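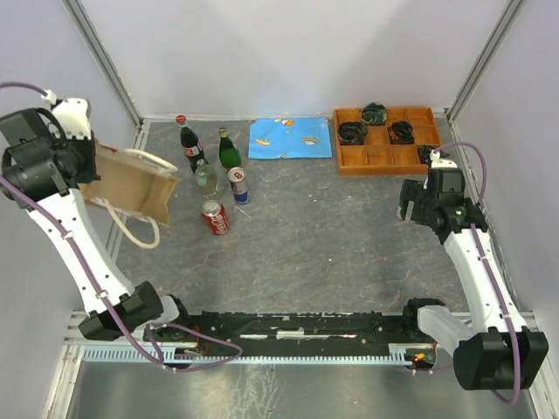

¿Con qué frecuencia revisan los usuarios la configuración de privacidad de sus cuentas en redes sociales?
Con muy poca: la mayoría de los encuestados la abrió una sola vez, al crear la cuenta, y no volvió a ella.

Figura 2. Entorno de trabajo con dos brazos robóticos blancos; el izquierdo sujeta una bolsa de papel.

4. Resultados

4.1. Revisión de la configuración

La encuesta se cerró el 1 de septiembre de 2024 con 507 respuestas válidas, todas de usuarios adultos de la red Kazmi residentes en Gunham. Se descartaron los cuestionarios incompletos y los enviados desde cuentas con menos de un mes de antigüedad, según el criterio expuesto en la sección 3.

La pregunta central pedía indicar la última vez que el participante había entrado en el menú de privacidad. La respuesta más común fue «al registrarme». Un 31 % declaró haberlo consultado de nuevo en el último año y un 19 % había modificado al menos una opción en ese mismo periodo. La opción que más se cambió fue la visibilidad de las fotografías, seguida de la lista de contactos. El permiso para que terceros accedan al perfil apenas se modificó, aunque en las preguntas abiertas fue el que más quejas recibió.

4.2. Motivos declarados

Entre quienes no habían vuelto al menú predominan dos explicaciones. La primera es el desconocimiento de su ubicación, que cambió en octubre con el rediseño de la aplicación móvil. La segunda es la confianza en los valores por defecto. Varios participantes escribieron que daban por hecho que la plataforma «ya venía bien puesta». Ndlovu y Niazi encontraron respuestas parecidas entre los usuarios de Ernik, con una muestra más joven y un cuestionario más breve.

El uso diario no se asoció con una revisión más frecuente. Los participantes que pasaban más horas conectados conocían mejor las funciones de publicación, pero situaban el menú de privacidad con la misma dificultad que el resto.

4.3. Limitaciones

Los datos son autodeclarados y no se contrastaron con los registros de actividad de las cuentas. La captación se hizo mediante anuncios en el grupo vecinal de Zandgate, lo que puede favorecer a los usuarios más activos. Tampoco se preguntó por el dispositivo empleado, un dato que convendría recoger en la próxima ronda, dado que la versión de escritorio conserva el menú antiguo.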